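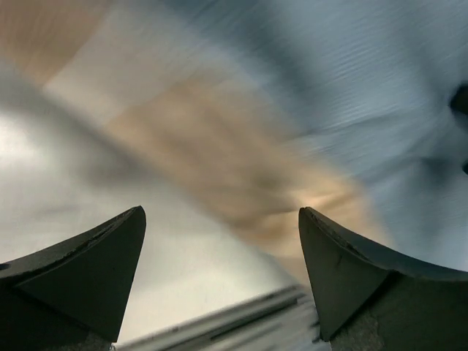 Informe de seguimiento para la Fundación Vasiliauskas
Proyecto: Alojamiento para familiares de pacientes hospitalizados, Residencia Bokent
Periodo: segundo trimestre de actividad

La Residencia Bokent ha acogido durante el trimestre 212 estancias de familiares desplazados. La mayoría procede de municipios sin transporte directo al hospital y acompaña a pacientes de oncología, neonatología y traumatología. El aumento respecto al primer trimestre se debe sobre todo a la apertura de la segunda planta, que en el informe anterior figuraba como pendiente de licencia. La licencia llegó en abril y las habitaciones empezaron a usarse esa misma semana.

Con la segunda planta en marcha, la residencia dispone de 40 plazas. Tres habitaciones tienen baño adaptado. Una cuarta está prevista en el proyecto, pero la obra sigue parada por un problema en la bajante que afecta también al local contiguo. Hemos pedido un segundo presupuesto y lo enviaremos en cuanto lo tengamos.

Acceso y derivaciones
Las solicitudes llegan a través de las trabajadoras sociales del hospital. En el primer trimestre se hacían por teléfono y se perdían datos entre un turno y otro. Desde mayo se usa el programa de reservas Zillach, que permite ver las camas libres y anotar la fecha probable de alta. El cambio dio problemas los primeros días: hubo dos reservas duplicadas y una familia tuvo que dormir en una pensión cercana, con el gasto a nuestro cargo. Desde entonces no se ha repetido.

La lista de espera sigue existiendo, sobre todo para familias con niños pequeños, que necesitan habitación propia. En las noches sin plaza libre se ofrece la sala de descanso de la planta baja hasta las ocho de la mañana, con ducha y cocina.

Equipamiento y ropa de cama
El contrato de lavandería con Grirkholm se ha mantenido en las mismas condiciones. En el trimestre se han lavado 530 juegos de cama. La recogida se hace a las siete de la mañana, antes de los desayunos, y el retorno por la tarde. Hemos tenido incidencias con las fundas, que volvían mezcladas con las de otro cliente, y ahora van en sacos separados y etiquetados por planta.

Se han repuesto almohadas y mantas con la partida de material fungible. Los colchones comprados el año pasado no necesitan cambio.
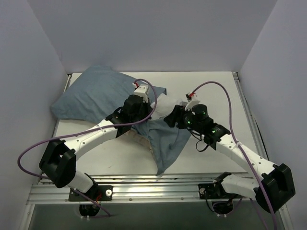

¿Se cobra algo a las familias por la estancia?
La estancia es gratuita durante todo el ingreso del paciente. Quien lo desea puede dejar una aportación en la recepción, que se contabiliza aparte y se destina a la despensa común. Ninguna familia ha perdido la plaza ni la prioridad por no aportar, y el personal no pregunta por ello.

Personal
El equipo lo forman una coordinadora, dos auxiliares de día y una persona de noche. La plaza de noche estuvo vacante parte de mayo y se cubrió con horas extra, que aparecen en el anexo económico como desviación. La nueva contratación ya ha superado el periodo de prueba.

Se ha hecho una sesión de formación sobre acompañamiento en duelo, impartida por la unidad de psicología del hospital. El equipo ha pedido otra sobre manejo de conflictos en espacios comunes, especialmente en la cocina, donde coinciden muchas personas cansadas a la misma hora.

Ejecución económica
El gasto se ajusta al presupuesto en todas las partidas menos 2. La de personal se ha superado por el motivo indicado. La de suministros también, por el consumo eléctrico de la segunda planta – el calentador antiguo funciona mal y se conecta más de lo necesario. Solicitamos autorización para cubrir ambas desviaciones con el remanente de mobiliario, sin aumentar el importe total concedido.

Dificultades
El ascensor ha estado averiado en tres ocasiones. En la última, una residente con movilidad reducida tuvo que ser trasladada a la planta baja. La empresa de mantenimiento recomienda cambiar el cuadro de maniobra, y la propiedad del edificio todavía no ha respondido a nuestro escrito.

También queda pendiente la traducción de las normas de convivencia al árabe y al rumano.

Próximo trimestre
Resolver la bajante e iniciar la obra del cuarto baño adaptado. Sustituir el calentador. Revisar con el hospital los criterios de prioridad en la lista de espera, que ahora dependen demasiado de la hora en que llega la solicitud. En septiembre pasaremos el cuestionario de satisfacción a las familias – el del año anterior era largo y muchas lo dejaban a medias, por lo que se ha reducido a una hoja. Los resultados se incluirán en el siguiente informe.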